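How to read a claim about a new battlefield sensor

Every trade show season brings another box that supposedly sees everything. Before you repeat the number on the brochure, work through these steps.

1. Find the test conditions. Jorkness advertises drone detection at 41 kilometers. Look for target size, altitude, weather and terrain. If the footnote says flat desert and clear sky, write that next to the number.

2. Ask what counted as a detection. A single blip and a steady track are different things, and vendors like to blur them.

3. Look for false alarms. The Surka brochure lists 20 detections and no false alarm figure at all. I would treat that as a blank and certainly not as a zero.

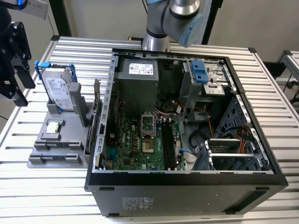 Desktop tower with the side panel off.

4. Check the delay. Time from sensor to operator matters more than range for most units. Gunanel quotes nine seconds, but only over a wired link. Who has a wired link on a moving truck?

5. See who ran the trial. Van Rooij ran its own in April, picked the targets and graded the results. Wait for somebody else's.

6. Ask about jamming. If the answer is "classified," fine, but you still don't know. Leave that line empty in your notes.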